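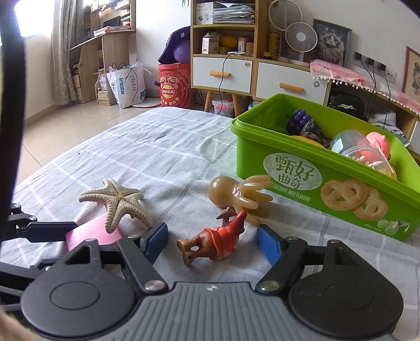 Relumlow Community Museum
@RelumlowMuseum

1/ November 5, 2018. Our handling collection for schools and care homes reopens for bookings this morning. This thread sets out what is in the boxes, how to borrow one and what we ask of you in return.

2/ There are 88 boxes in the collection. Each holds a small group of objects chosen to be picked up, passed along and talked about. None of them comes from the permanent collection, so borrowers need not worry about ordinary wear.

3/ The Seashore and Stories box is the one most often requested by infant classes. It includes a dried starfish with five bumpy arms, a translucent tan octopus and a small figure in an orange garment and a pointed red hat-like top, holding a tool shaped like a pickaxe.

4/ Teachers at Prundbridge Primary used the box in May for a week of spoken storytelling. Pupils chose two objects each and explained how one came to meet the other. The starfish and the figure with the pickaxe were the most popular pairing.

5/ Please lay the objects out on a plain, pale cloth or sheet before the session. A bed, a carpet or a pair of tables pushed together will all do. Small things are easily lost against a patterned surface, and a soft one is kinder to the starfish.

6/ The starfish should be lifted from underneath with a flat hand. It must not be held by the tip of one arm. It should also be kept away from water, sinks and damp paper towels - two have been lost in this way and they take time to replace.

7/ The octopus may be wiped with a damp cloth and left to dry before it is packed. Please check between the tentacles for glitter, modelling dough and crumbs. The figure needs only a soft brush.

8/ Several borrowers have asked about containers. We are content for the smaller objects to travel in clean food packaging of a suitable size. A bright green plastic cookie box, with its "COCONUT MILK FLAVOUR" label still in place, does the job perfectly well.

9/ The lettering and pictures on packaging of this kind are also worth a few minutes of discussion. The front of the green box has Chinese characters and butter cookies in a pretzel shape. Older pupils may like to consider what a label tells a buyer and what it leaves out.

10/ Food packaging must be washed and fully dry before anything is placed inside. Borrowers with pupils who have food allergies should tell us when booking and we will supply a plain container instead.

11/ Loans run for 10 school days. The charge is £5 per box, payable on collection. Care homes in the Relumlow and Grarby areas are not charged.

12/ Boxes may be collected from the side entrance of the museum or from the Rankin Room at Prundbridge Library. Please bring the booking reference. Staff at the library are not able to look up bookings by the name of the school.

13/ On return, the contents will be checked against the list inside the lid. If something is missing or broken, please write it on the list. We do not charge for accidental damage, but we do need to know before the box goes out again.

14/ We lent boxes on 174 occasions in the last school year. A number came back with extra items inside, among them a glove, a reading book and a set of door keys. These are held at the front desk and may be claimed during opening hours.

15/ Care home staff have told us that the seashore objects work well with small groups seated in a circle. A starfish passed slowly from one person to the next tends to bring out talk of holidays, piers and cold water. Sessions of half an hour are usually long enough.

16/ A new box on kitchens and baking is being prepared with the Grarby History Group. We would be glad to receive wooden spoons, biscuit cutters and jelly moulds in usable condition. We cannot accept knives, glass or anything with an electrical plug.

17/ Bookings can be made through the Learning page of our website or by telephone during office hours. Requests for the Seashore and Stories box are taken in the order they arrive, and the waiting list is open.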